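Obst in Klappdosen, ein Thread. Es geht um Dosenform, Deckelmechanik und die Frage, was man wohin legt. Rezepte kommen keine vor.

1/ Ausgangslage: brauner Tisch, geflochtener Korb mit gemischtem Obst, Dosen mit angelenktem Deckel. Gepackt wird pro Dose ein Stück, damit man Passform und Spiel beurteilen kann.
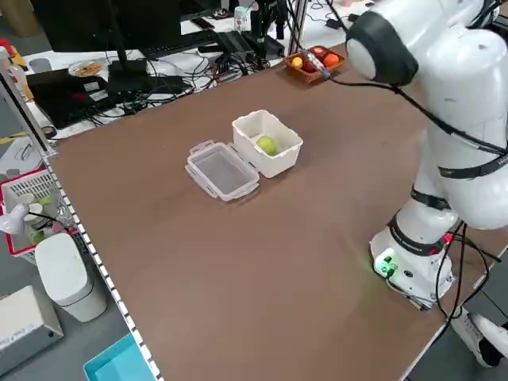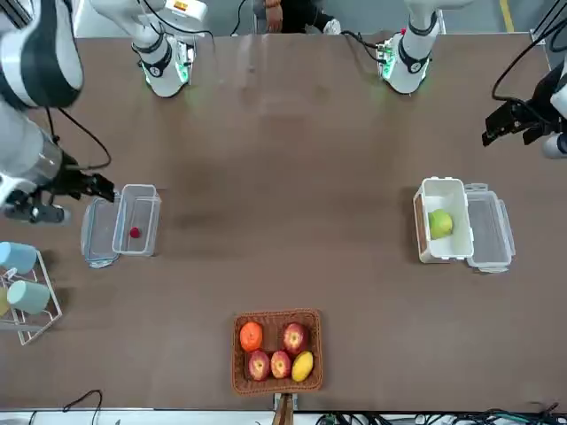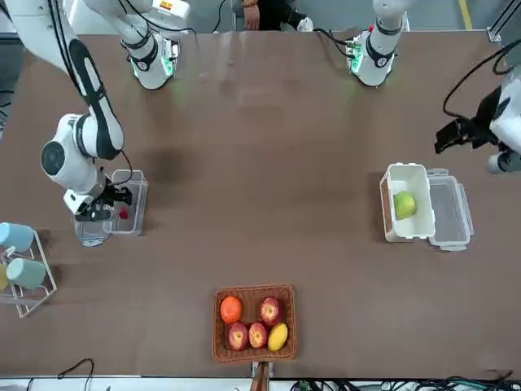 Offene Dosen mit angelenktem Deckel, Obstkorb auf demselben Tisch. Weißer Behälter mit grüner Frucht in allen drei Aufnahmen, die transparente Dose nur in der zweiten und dritten.

2/ Zur weißen Dose. Behälter opak, Deckel transparent mit Schnappverschlüssen. Der Deckel liegt im geöffneten Zustand flach auf dem Tisch und bleibt am Behälter. Das kostet Stellfläche, dafür sucht man später keinen Deckel. Wer wenig Arbeitsfläche hat, rechnet pro Dose mit dem doppelten Platzbedarf.

3/ Zur transparenten Dose. Gleiches Prinzip, Inhalt von allen Seiten erkennbar. Für kleines, druckempfindliches Obst nehme ich grundsätzlich die durchsichtige. Austretenden Saft sieht man dort sofort, bei opaken Wänden erst beim Öffnen.

4/ Öffnungsrichtung. Auf Bild 2 und 3 klappt der Deckel links nach links, der rechts nach rechts. So bleiben beide Behälter zur Tischmitte hin frei, und der Korb steht vorne dazwischen. Dreht man eine der Dosen um, liegt ihr Deckel im Weg. Klingt banal, macht beim Packen mehrerer Portionen aber viel aus.

5/ Einzelstück und Hohlraum. Ein Apfel allein in einer rechteckigen Dose rollt. Beim Transport im Rucksack gibt das Druckstellen, immer an denselben Punkten. Gegenmaßnahme: Stofftuch oder Küchenpapier einlegen, Frucht an die Wand, Restvolumen füllen. Oder eine kleinere Dose nehmen.

6/ Trennung. Äpfel geben Ethylen ab, Beeren verderben ohnehin schnell. Ich packe beides getrennt, auch wenn rechnerisch alles in eine Dose passen würde. Für eine Pause von 2 Stunden ist das egal, über Nacht im Kühlschrank nicht mehr.

7/ Waschen. Äpfel vor dem Einpacken waschen und vollständig abtrocknen. Beeren erst kurz vor dem Verzehr. Restfeuchte unter einem dichten Deckel ist der häufigste Grund für Schimmel, weit vor der Temperatur.

8/ Verschlüsse. Meine eigenen Dosen zu Hause sind von Grostau, je 2 Clips. Schwachstelle ist dort das Scharnier. Ich spüle bei 50 Grad, Deckel im Oberkorb, Clips offen. Seit Juli in Gebrauch, bisher kein Riss. Die Vorgänger von Riviere hatten ein dünneres Scharnier, davon sind 4 Stück ausgefallen, alle an der gleichen Stelle.

9/ Noémie Boyer fragt, warum ich den Korb nicht gleich auf den Tisch ausleere. Runde Früchte auf glatter Fläche. Außerdem fällt im Korb auf, welches Stück zuerst weg muss, sofern man regelmäßig umschichtet. Oben liegt bei mir das reifste.

10/ Korb selbst: Geflecht lässt Luft durch, das ist der Vorteil. Nachteil ist die Reinigung. Ich lege ein Blatt Papier auf den Boden und wechsle es wöchentlich. Zitrusfrüchte einmal pro Woche anheben und von unten prüfen, Schimmel beginnt an der Auflagestelle.

11/ Reihenfolge beim Packen: alle Dosen öffnen, Deckel ausrichten, dann erst Obst entnehmen. Schweres zuerst, Beeren zuletzt. Vor dem Schließen kontrollieren, ob die Frucht über den Rand steht. Große Äpfel tun das öfter, als man denkt, und dann drückt der Deckel auf die Schale.

12/ Nachtrag zu 8: Das Modell von Gellcombe habe ich nicht getestet. Wer Erfahrung mit dem Scharnier hat, bitte mit Angabe der Spültemperatur antworten.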